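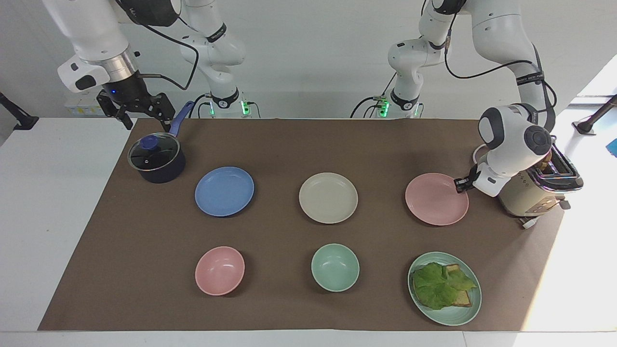
FOR IMMEDIATE RELEASE

Jilano Walks opens booking for its Neddale to Codton family trips

Neddale, 6 February 2018

Hi, I'm Rakiya Akande, and I run Jilano Walks out of a very small office over the bike shop in Neddale. I've been told a press release should be written as if somebody else were writing it, but I tried that and sounded like a bank, so you're getting me.

The news is that booking is open for our new family trip, the Neddale to Codton Lakeside Walk. It takes five days, it goes from our front door to the ferry landing at Codton, and your bags travel by van while you don't. We've been running day hikes up here for a good while and people kept asking for something longer that their kids and their parents could both manage. I kept saying yes, next year. Well, next year came!

Let me tell you how the week goes. You get to Neddale in the afternoon and we feed you and look at your boots. (Please bring boots you've worn before. I will check.) The first morning we follow the old rail bed along the creek, easy and flat, with a swimming hole at the end of it for anybody brave enough. Second day we go through the woods to Malik, a village with one street, two churches and a bakery that sells out of rhubarb buns early, so we start early too.

The third day is the big one. We climb to the lookout on Malik Ridge, and the sign at the top says 2,730 feet, although you start a long way up already so don't let that scare you off. My own mother did it last October in a raincoat and complained only about me. There are switchbacks most of the way and a bench at every other turn, and the view goes clear across the lake to Codton on a good day. On a bad day you can see the bench.

If somebody in your group doesn't want the ridge, they can ride around it with Bakari Rashidi, our van driver, who takes the shore road and stops at the fish hatchery. We had a trial run with two families and half of them picked the hatchery. I was a little hurt. Then I went with Bakari myself, and you get to feed the trout, so all right.

Day four is the lake path, with lots of stopping. It's my favorite stretch of the trip, and the one with the most mud, and I've never managed to get around the boggy bit by the second footbridge with both socks dry. We sleep that night at a lodge right on the water, and on the last day it's a short walk into Codton, lunch on the landing, and the ferry back to Neddale in time for supper or for the drive home.
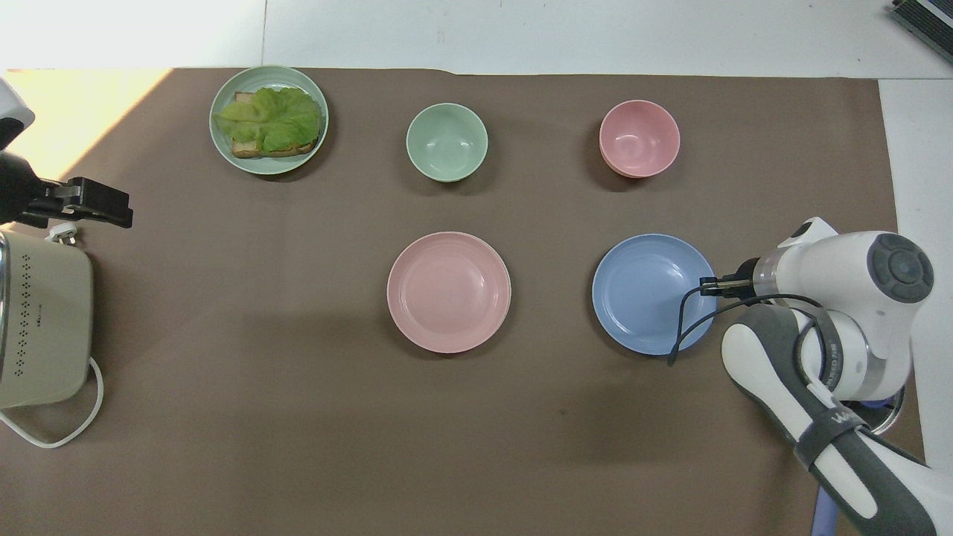
Lunches come with you. We pack them in the morning and you carry your own, so tell us on the form what your kids will and won't eat, and be truthful about it, because a hungry nine-year-old on a ridge is no fun for anybody. Breakfasts and suppers are at the inns. If you have allergies, write them down on the form and then call me as well.

I should say something about who's leading. Inger Brøndum is our head guide and she laid out the route, every mile of it, on foot and in some truly rotten weather. I asked her for a quote and she sent me this:

"I wanted a walk where the grandparents and the six-year-olds arrive at the same time and are still speaking to each other. We moved the second day's path twice to get rid of a road crossing I didn't like. Now I like all of it except the cows."

The cows are fine. They're curious and they come over to the fence. Inger grew up by the sea.

Anqi Shen is the other guide, and she's the one to ask about birds. She'll have a pair of spare binoculars in her pack, and she's promised to keep the early morning outings optional. On the trial run she had three sleepy teenagers out on the dock at sunrise looking at loons, and one of them has since written to ask for a summer job.

Now the practical part. The trips run from late spring through October, with the last departure timed for the leaves. The price is $1,984 for a family of four and covers the inns, all your meals, the guides, the van and the ferry. Bigger or smaller groups, give us a call and we'll work it out. A deposit of $100 holds your place, and you get it back if you cancel more than a month ahead. Kids need to be six or older for the full walk. Dogs I'm sorry about, I really am, but two of the inns won't have them.

You don't need to be an athlete. If you can walk to the store and back and then do it again after lunch, you'll be okay, and the van is never very far off. You do need rain gear. People always think I'm kidding about the rain gear.

One more thing, for the reporters. We're taking a small press group along on the first departure of the season, and we'd love to have you, families included. Noura Jaber looks after that list. She also does our bookings and answers the phone most mornings, so if you get voicemail she's on the other line, and she does call back. Tell her whether you want the ridge or the trout.

Maps, the packing list and the full set of dates are in the booking packet, which Noura will mail or email to you. The map is one Inger drew by hand, and it has the benches on it.

About Jilano Walks

We're a walking company in Neddale. We lead day hikes, school outings and now one long trip that I'm extremely proud of. There are five of us if you count Bakari's brother, who fixes the van.

Press contact and bookings: Noura Jaber, Jilano Walks, Neddale. Call the office any morning or stop by, up the stairs next to the bike shop. The door sticks, so give it a push.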